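The Long Life of Plaid

Wyn Craddock owns 11 plaid blankets and will happily tell you about every one. I spent a December afternoon in Lekness hearing about them, and I could have stayed for two!

Blue and white

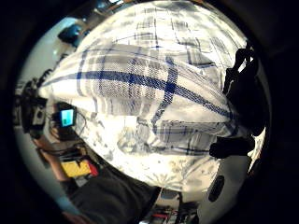
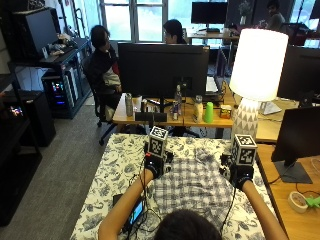
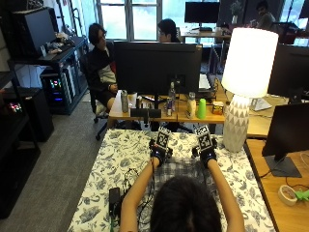
Craddock's favorite is the Cernier, a green and rust check woven on a narrow loom – it took 1,445 threads to set up, and she tied in every broken one by hand. The trick, she says, is to plan the thin lines first and let the wide bands fall where they must. Her next pattern, Grarkadmont, has a yellow so bright it made me laugh out loud. I want it on my couch by spring.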